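Zomov open day, Vilness site. 18 September 2021

Got in late, parking was a mess, so missed the welcome talk. Straight to the parts room then. Everybody wanted the big hall with the presses and I get it, but I like the small stuff. Packing, shelves, bins. Gray carpet, quiet, yellow everywhere.

Zomov does parts kits for Braletura and a couple smaller outfits. 800 kits in August according to the handout, up from 400 the year before. Handout also says 159 differnt part numbers. My feet hurt just reading it.

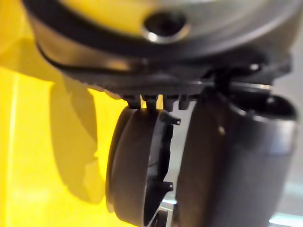

Close quarters in the parts room.

Shelving first. Same bright yellow all over, supplied by Antal, and I want it for my garage. Small black blocks go up top where you can grab them.

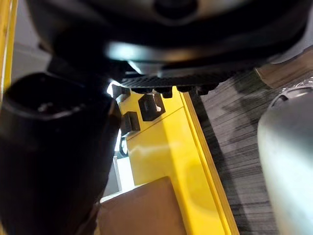 Black blocks on the yellow.

Bigger stuff goes in gray plastic bins. Cardboard boxes underneath, covers on top of that. I asked about the tape, they go thru roughly 2,000 rolls a year. Believe it.
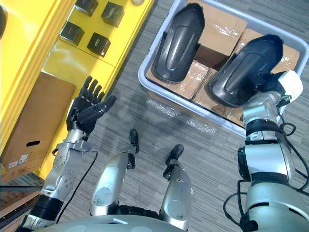 Coffee was over by the presses, weak but free. Cookies gone by the time I got there. Went back to the parts room instead of doing the second half of the tour, and stayed for the molded covers. Long ribbed black things, nice shapes. Trays on the upper shelf, little silver discs on the lower one.

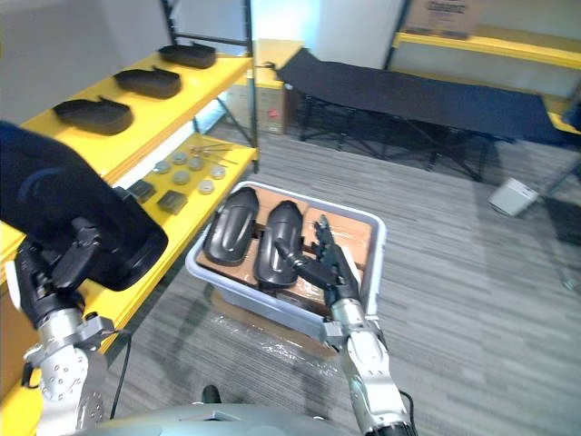
Two covers in the bin, trays and discs on the shelving.

Shop by the exit had mugs and a bad pen. Bought the pen. Would go again, get there early, park behind the building and not on the street like me.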